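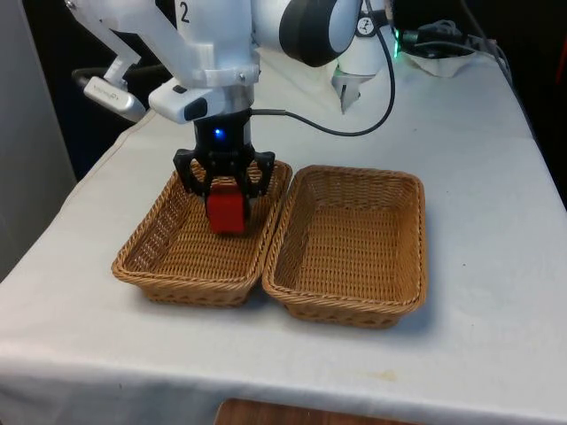
Weaving Course Marks a New Year in Vellenville

The Hoteo Craft School has taught basket weaving in Vellenville since 2004. Its director met with this publication in July to discuss the coming term.

"We began with one evening class," the director said. "This year we have 34 places, and 43 people have applied."

Asked about materials, the director said that willow remains the school's first choice, although prices have risen. A supplier in Kang now provides most of the stock — cut in winter and delivered in bundles of 100 rods.

"Beginners want to start with the handle," the director said. "We ask them to spend two weeks on the base."

Applications for the spring term will be accepted at the school office on Postetti Street until 4 p.m. on the closing day.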